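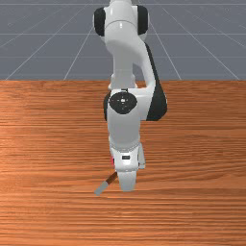 Search this site Enter keyword Go

Rurnero council confirms acting chair as Lodhi's absence continues

May 10, 2021
By Konrad Camenzind

The provincial council of Rurnero has appointed its deputy chair, Keser, to carry out the duties of the chair until further notice. The chair, Lodhi, has attended no sitting of the council since February.

The motion was passed by 13 votes to 5. It transfers the power to sign orders, call sittings and approve spending between budgets. It does not declare the office vacant, a step that would require a medical certificate or a letter of resignation. The council's clerk said neither had been received.

A written statement from the chair's office in February said that Lodhi was "resting on the advice of doctors" and would return to work shortly. The office has given no further details and did not respond to questions about where the chair is being treated. Reports in the Clasberg press that Lodhi has left the country could not be confirmed.

According to a list placed before members, 126 orders are awaiting signature. Most concern land transfers and road contracts. The list also includes the release of wages for 621 district employees, who have been paid in part from a reserve account. Keser is expected to deal with the wage order first.

Members who opposed the motion argued that the provincial charter allows a deputy to act for up to 13 weeks only, and that the period should be counted from the last sitting Lodhi attended. The clerk has ruled that it runs from the date of the vote. Opponents have asked the administrative court in Clasberg to review the ruling. No hearing date has been set.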